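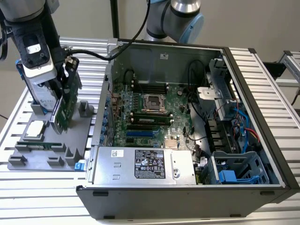 Clidov Club Ledger review: a season's worth of football money on one screen

I should say at the start that I am the sort of fan who reads the annual report before the match program. My club is Panwood, we play a long way down the pyramid, and our turnover would probably not pay for a winger's boots at the top level. But the sums matter to me all the same, and for years I kept them in a spreadsheet that grew and grew until it took a good minute to open. So when I heard about Club Ledger, a program from Clidov that does nothing but track the finances of soccer clubs, I signed up the same evening and have been using it since January.

The idea is simple enough. You pick a club, type in the figures from its published accounts (or import them, more on that in a moment), and the program sorts everything into gate money, broadcast money, sponsorship, player sales and wages. Then it draws the charts for you. I put in 8 seasons of Panwood and 7 of Howells, our neighbors and, I'm sorry to say, our betters in most years. Seeing the two side by side was a real treat. I had always believed they outspent us on wages by a mile, and they do, but as a share of income we were the reckless ones for two seasons running. I went rather quiet over my coffee that morning.

My favorite part is the cup run tool. You tell it how far a club went and it separates the prize money and extra gates from the everyday income, so you can see what a normal year would have looked like. Anyone who has watched a board celebrate a profit that came from one lucky draw away to a big side will know why I love this so much!

The import is where I lost my patience a little. It can read accounts of up to 720 pages, which sounds grand, but small clubs tend to file scanned pages that lean to one side, and the program muddled our catering income with our transfer fees more than once. I ended up typing most of it by hand. The season ticket page is thin too – you get one line for all sales, with no way to split adults from juniors, and for a club our size that split tells you a great deal about where you will be in ten years.

The price is $186 for a year, and I did wince. Clitesetti sells a cheaper program that covers much of the same ground, and I used it for a season before this one. It is fine for the big leagues, where the numbers come already loaded, but it had never heard of Panwood and would not let me add a club of my own. That settled it for me.

Help has been good. I wrote in twice, once with a silly question about loan repayments, and both times had a kind and full reply by the next day.

If you follow a top-flight side and only want the headlines, save your money and read the sports pages. If you are on a supporters' board, or just fond of this sort of thing as I am, I think you'll get a lot of happy evenings out of it. I have renewed for next season and am halfway through adding the women's team accounts, which have their own section under the main club menu.

Four stars out of five.

Posted 2024-04-03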